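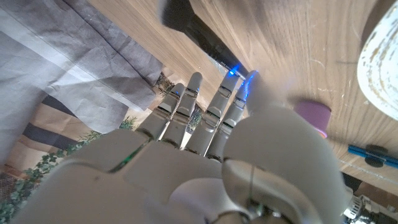
Nobuhle Steyn

Moving from oil to hardwax on an oak table, has anyone regretted it? We have a light oak table that gets used for every meal and most of the homework. It was finished with plain Danish oil when we got it and I have topped it up every November. It still marks if a glass is left on it overnight, and there is a dull patch where people rest their arms.

I am thinking of sanding the top back and putting on two coats of hardwax oil. The shop suggested Stenik satin. My questions are whether I have to get all the old oil out first, and whether satin goes patchy where it gets rubbed. I would rather not use varnish as I did that on a desk once and it chipped.

--

gatepost181

You won't get all the old oil out and you don't need to. Sand at 120, then 150, and stop there. If you go finer the hardwax has nothing to grip and sits on the top. Wipe the dust off with a barely damp cloth, let it dry, then put the first coat on very thin.

Satin does go a bit shiny where arms rest. Mine took a couple of years to show it. You can rub it back with a grey pad and put a bit more on just there.

--

Nayara Prado

I disagree with stopping at 150 on oak. I did ours at 150 and you could feel it, especially with the side of your hand when writing. I went back and did it again up to 180 and it has been fine for three winters. The tin I used (Teixeira, matt) says up to 180 for table tops.

Also check whether the top is solid or veneered before you start. A veneered top will not take much sanding at 120.

--

gatepost181

Different makes say different things, so fair enough, go by the tin. I still think most people who have trouble with hardwax have sanded too fine or put it on too thick. I've seen plenty of tacky tables and never one that was too rough.

--

Nobuhle Steyn

It is solid, I can see the end grain at both ends. The Stenik tin says 120 to 150 but doesn't say anything about table tops in particular. I might try both on the underside and see which I like.

--

mossy_lane

Why not leave it oiled? A table that gets used is going to mark. I've had mine on Danish oil for years and a ring comes out with a bit of fine wire wool and another wipe of oil. It takes ten minutes. With hardwax you wait a week or more before you can put anything wet on it.

--

Nayara Prado

Please don't use wire wool on oak. Bits of it stay in the grain, and when they get damp you get black spots. Use a nylon pad.

--

mossy_lane

Never had a black spot. I hoover it afterwards.

--

gatepost181

You've been lucky then. I had them all along one edge of a worktop and had to bleach them out with oxalic acid. Nylon pads cost next to nothing.

On the waiting, it's true it takes a while to harden fully. You can eat at it after a couple of days if you use mats and mop up spills. Keep the tablecloth off it for longer as the air needs to get to it.

--

Nobuhle Steyn

I tried both on the underside. The 180 is smoother but it took less of the oil and looks paler. The 150 is slightly darker and I can't feel much difference once the second coat is on. I'm going with 150 and will rub it down lightly between coats.

One more thing, should I do the underside as well? Someone at work told me the top will cup if you only seal one face.

--

Nayara Prado

One thin coat underneath won't hurt. I did mine, and did the end grain twice as it soaks it up.

--

gatepost181

I never bother with the underside on something that thick, but do the ends. And lay the used rags out flat outdoors to dry before they go in the bin. They can catch fire if you leave them screwed up.

Contact us | Terms of use | © 2026 Borora Home Forums | Back to top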